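Color word list for household items, English and German. Maintained by Eleni Gashi and Bernd Lindemann. Current release: August.

## What is in it

The list has 2,569 entries. Each entry pairs a color name, as a seller or a buyer wrote it, with one of 20 base colors. The names come from four sources:

| Source | Type of text | Language |
|---|---|---|
| Ellton | kitchen and table catalog | English |
| Puline | paint and glaze cards | English |
| Rieger | mail-order listings | German |
| Sudex | customer return notes | both |

The Sudex notes are the messiest part. People who send something back tend to write "not the green I ordered" and leave it there. We kept a note only if it contained a usable color name.

## Files

- `names.csv` is the main table.
- `base.csv` holds the 20 base colors, with a short definition of each.
- `dropped.csv` has the names we removed, with a code for the reason.
- `CHANGES.md` goes back to the first release.

All files are UTF-8 with Unix line endings. The separator is a comma. Names that contain a comma are in double quotes.

## Columns in `names.csv`

- `id`: integer, never reused after a row is deleted
- `name`: the name as written, with the original capital letters
- `name_norm`: lowercase, extra spaces removed, umlauts kept
- `lang`: `en` or `de`
- `base`: key into `base.csv`
- `source`: one of the four sources in the table
- `agree`: 1 if both of us picked the same base color on the first pass, otherwise 0

Rows with `agree` = 0 were settled in a second pass. The first-pass choices are not in the release. Write to Bernd if you need them.

## Pale colors

Most of the disagreements were over pale colors. "Sage" was filed under green by Eleni and under gray by Bernd, and it is now green throughout. "Lavender" goes under purple, including the Rieger listings that use "Flieder" for the same item. "Cream" has its own base color, separate from white and from yellow, and it also takes in "ivory", "eggshell" and "Vanille".

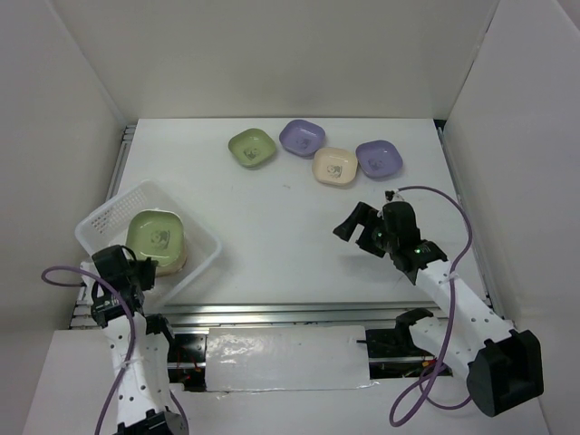
*Small square dishes in pastel shades, with sage, lavender and cream among them.*

We assign a base color from the name alone. A catalog photo was never used to overrule a name, even where the two clearly did not match. If you want to study that mismatch you will need a different data set, because product photos are not part of this one.

Two-part names such as "dusty rose" or "smoky blue" are filed by the last word unless `base.csv` says otherwise. There are 13 exceptions, listed at the bottom of that file.

## Known problems

- Wood tones are thin. Ellton sells very little wooden tableware, and Puline has no wood finishes.
- "Natural" appears in all four sources and means something different in each. It is in `dropped.csv` with code `V` (vague).
- "Taupe" is under brown. Several people have asked for gray. It stays brown until the next full pass.
- Some German names from Rieger are plainly machine translations of English ones. We did not correct them.
- Names made only of a number or an article code were removed with code `N`.

## Loading

```python
import pandas as pd
names = pd.read_csv("names.csv", dtype={"id": int, "agree": int})
base = pd.read_csv("base.csv")
```

Set `keep_default_na=False` if you work with the `name` column. One of the Puline glazes is called "None".

## Corrections

Open an issue with the row `id`, the base color you would choose, and a sentence on why. Please do not send edited copies of the CSV. Eleni handles the English rows and Bernd the German ones.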